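# Galería: las pinzas de mano y el presupuesto de la primavera

Bienvenidos otra vez a esta página, que llevaba dormida desde diciembre y a la que le debíamos una puesta al día como es debido. Quienes nos seguís sabéis que en Hosormont somos pocos, que trabajamos cada uno desde su casa y que nos juntamos de vez en cuando para comer, discutir de dinero y repartirnos piezas de plástico. Esta vez tocaba discutir de dinero más que otras veces (¡y comimos muy bien igualmente!), así que la galería viene con bastante letra. Paciencia, que al final hay una tabla.

La cuestión era cómo gastar los 2000 euros de la partida de equipo. Cuando Ye-rin Koo abrió la hoja de cálculo, había en ella un brazo de sobremesa de segunda mano con el que llevábamos soñando desde el principio, una base con ruedas que a mí me parecía preciosa, y al final de todo, en letra pequeña, las pinzas de mano. Casi por compromiso las habíamos puesto. Tres horas y dos cafeteras después, el orden era el contrario, y os cuento por qué, porque me han escrito varias personas que están montando un grupo parecido y andan con las mismas dudas que teníamos nosotros.

Lo que nosotros hacemos, en el fondo, es coger cosas y dejarlas en otro sitio, muchas veces, en habitaciones de verdad, con sus mantas y sus puertas entreabiertas y sus juguetes, para que luego un robot aprenda de esos movimientos. Para eso el brazo es estupendo cuando ya se tiene con qué enseñarle, pero mientras tanto ocupa una mesa entera y lo usa una persona a la vez. Una pareja de pinzas cabe en una mochila. Ro-un Hong se lleva las suyas a casa de su madre los fines de semana y vuelve con más material que todos los demás juntos, cosa que nos recuerda con una frecuencia un poco cansina, aunque se lo ha ganado.

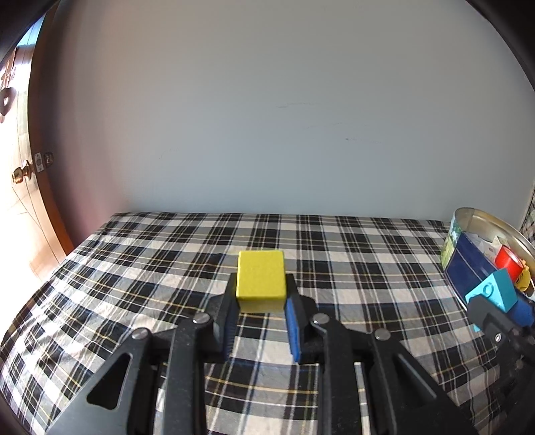
Así que la primera decisión fue comprar por parejas. Parece una tontería y nos costó un buen rato, porque comprando pinzas sueltas la hoja de cálculo salía más bonita y cada uno tenía la suya. Pero hay un montón de tareas que piden las dos manos (abrir una lata, doblar un paño, sujetar una pieza mientras se encaja otra), y si a cada una le toca una sola pinza, al final se graba únicamente lo fácil. Ye-rin Ma insistió mucho en esto y yo me resistí hasta el postre. Tenía razón ella.

## Las pinzas

Pedimos precio a dos sitios. Bunier nos ofreció la pareja montada y ajustada por 535 euros, con los tornillos de las articulaciones apretados y comprobados, y Skimcombe nos mandaba las piezas en una caja, bastante más baratas, con unas instrucciones que Jin-sol Ji imprimió y llenó de signos de interrogación en rojo. Hay quien disfruta montando, y lo entiendo perfectamente, a mí también me gusta una tarde con el destornillador. Lo que pasa es que ya tuvimos en su día una pinza montada por nosotros que cerraba con un dedo antes que el otro, y nos pasamos semanas pensando que el problema estaba en el programa. Fuimos a lo seguro con Bunier: tres parejas.

Si estáis pidiendo presupuesto por vuestra cuenta, preguntad siempre por el plazo de entrega, por quién paga el envío si hay que devolver algo y por si venden los dedos por separado. Lo último es lo que más nos ha importado con el tiempo. Un mecanismo bien hecho aguanta mucho, pero los dedos chocan con todo, se arañan contra las mesas, se caen al suelo del pasillo, y sería una pena tener que comprar otra pinza entera por la punta de una.

## Las almohadillas y los demás repuestos

Para repuestos dejamos 135 euros, y aquí Soon-im Ki se puso seria, con toda la razón del mundo. El año pasado los repuestos no tenían línea propia, salían "de lo que sobre", y como nunca sobraba nada acabamos pegando un trozo de goma de una alfombrilla de baño. Funcionó regular. La partida nueva cubre almohadillas de agarre, tornillería y un dedo de recambio para cada lado, y se repone cuando baja de la mitad.

Un detalle que quizá le sirva a alguien: guardamos las almohadillas en un sobre por cada pedido, con el mes escrito encima, porque las de un lote y las de otro no siempre agarran igual, y cuando una sesión sale rara conviene saber cuáles llevaba puestas la pinza. También hemos aprendido a no mezclar almohadillas nuevas y gastadas en la misma mano. ¡Qué manía le tomé a aquella bolsa donde estaban todas revueltas!

## Los objetos

Objetos hemos comprado poquísimos, y de esto estoy orgullosa. Jin-sol había apartado una cantidad para un juego de piezas de prueba de Nordin, muy bien presentado, en su maletín, y estuvimos a punto de pedirlo. Luego cada cual miró en sus cajones. Un bloque de espuma es una maravilla para empezar: se deja coger sin protestar, no rueda, no rompe nada si se cae, y a una persona que se estrena con las pinzas le da confianza en cinco minutos. Después vienen las piezas de construcción, los muñequitos, las latas, todo lo que ya anda por las casas y que además es lo que un robot doméstico se va a encontrar algún día.

Lo único que pedimos es que antes de traer un objeto al montón común lo apuntéis en la lista, con una frase y el tamaño aproximado. Así vemos si nos falta algo blando, algo redondo, algo incómodo. De redondo vamos escasos, por cierto.

## El sitio para trabajar

Tampoco hay línea para muebles. Hubo una propuesta de comprar una mesa plegable por persona, todas iguales, y se habló bastante de ella, porque una superficie lisa y conocida hace que todo sea más cómodo de comparar. Ganó la idea de seguir trabajando donde se pueda: la encimera, el suelo, una cama con su manta. Una tela con cuadros y arrugas le complica la vida a cualquier cámara, y preferimos que se la complique ahora, cuando corregir sale barato. La mesa plegable queda en la lista de deseos, debajo del brazo.

## Las cuentas, tal como quedaron

| Concepto | Importe |
|---|---|
| Tres parejas de pinzas de mano (Bunier, 535 € la pareja) | 1605 € |
| Almohadillas, tornillería y dedos de recambio | 135 € |
| Juego de piezas de Nordin | 0 € (aplazado) |
| Mesas plegables | 0 € (aplazado) |
| Reserva | 260 € |
| **Total** | **2000 €** |

La reserva se queda quieta hasta el verano. Ye-rin Koo ha pedido por escrito que nadie la llame "lo que sobra", y yo lo transmito aquí con mucho cariño para que conste.

## Lo que viene

Del brazo de sobremesa volveremos a hablar cuando tengamos material suficiente para darle trabajo desde el primer día. Ro-un está preguntando precios y condiciones con calma, incluido lo que cuesta el transporte, que en estos cacharros pesa casi tanto como el propio cacharro. Si alguno de vosotros ha comprado uno usado y quiere contarnos cómo le fue, con lo bueno y con lo malo, por favor escribidnos, que contestamos siempre aunque tardemos.

Las parejas nuevas se reparten en la próxima comida. Traed la mochila vacía y, si tenéis por casa alguna pelota pequeña que ya no quiera nadie, traedla también.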